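3.2 Small parts and the people who sort them

Most writing on the repair trade in Andbridge starts with the big workshops. We were far more taken with the small ones! Across the 5 streets we walked in December, the liveliest talk was always over bits and pieces: hinges, catches, brackets, all the odd metal that keeps a household standing. Wieser's card index for the Ruchti store lists 956 kinds of part, and a second drawer (a wonderful find) brings the total to 1096. Sheet-metal brackets take up more cards than anything else, and sorters told us with real pride how they tell one from another by its flanges and holes.
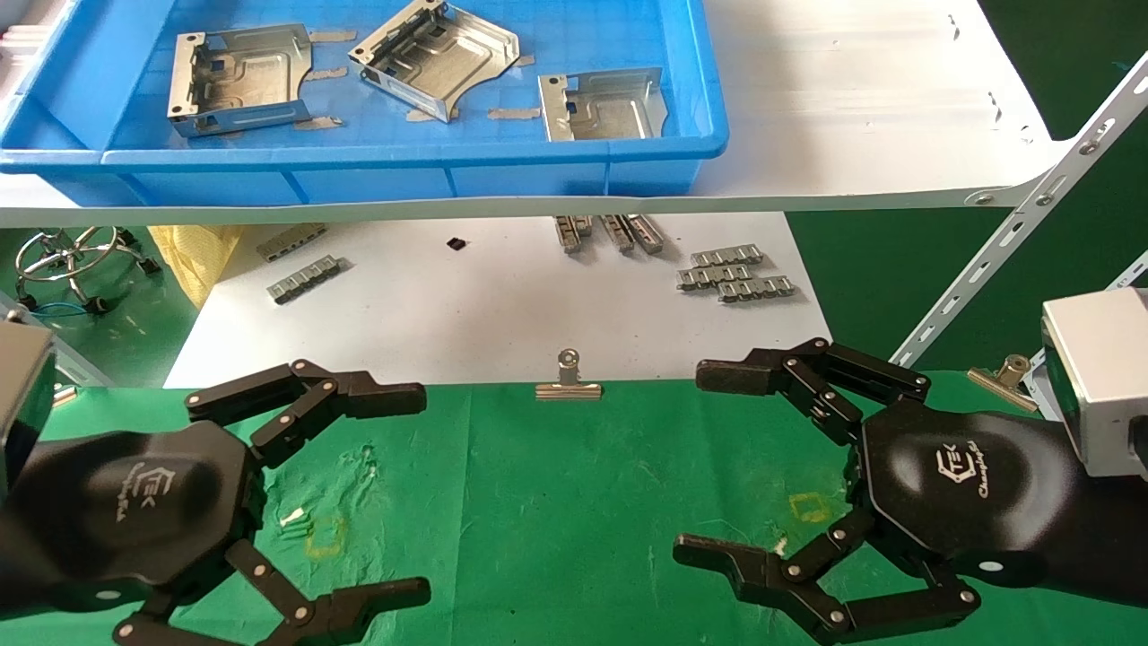

3.3 Cloth on the bench

Bench coverings proved just as rich a subject. Older sorters in Vernmont spoke fondly of green cloth, which they said was easy on the eyes and stopped small parts from rolling away. Vinzenz Wieser traces the habit to card tables, and we find his case very strong: the Huron sale lists name green cloth again and again, often beside second-hand card tables. Creases and stains matter too. Several people could read a stained cloth like a diary, and happily did so for us over tea.

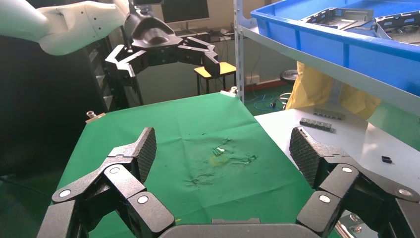 Figure 2. Green bench cloth, creased near the middle, with a faint yellowish stain.

We return to these coverings in Section 4, where the 3000 entries in the sale lists let us follow them from house to house.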